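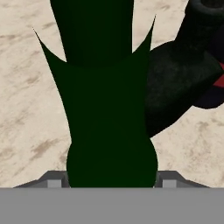 Putelstead Softball Names Piątek Head Coach

The Putelstead Softball Club has appointed Stanisława Piątek as head coach of its senior women's team. She succeeds Seija Karppinen, who stepped down in July after eight seasons in the dugout.

Piątek joins the club from Nikow, where she served five years as pitching coach and oversaw a staff that led the league in strikeouts last season. She previously played shortstop for Grumier and was team captain in her final three years there.

"Coach Piątek has a strong record of developing young pitchers, and she knows this league well," said Consuelo Pacheco, the club's director of softball. "We are pleased to welcome her to Putelstead and look forward to the work ahead."

Putelstead finished its most recent season with 38 wins and reached the league semifinals, where it lost to Malinowski in extra innings. Most of the starting lineup is expected to return, including catcher Beril Tokgöz, who led the team in runs batted in. First base remains open following the retirement of Kazimiera Kwiatkowski.

Piątek will choose her own assistants, and the club expects to confirm those appointments before winter workouts begin. Bullpen depth will be an early priority. Putelstead relied heavily on two starters during the second half of the season and gave up late leads in both of its final home series.

"The offense is in good shape," Piątek said. "We need more arms we can trust in the sixth and seventh innings, and that is where I will start."

Karppinen will remain with the club as an adviser to its youth program. She will continue to run the summer clinics for players under 14.

Open tryouts for the senior roster will be held at the club's main field, with check-in starting at 9 a.m. Players must bring their own gloves and a signed medical form. Registration details are available from the club office.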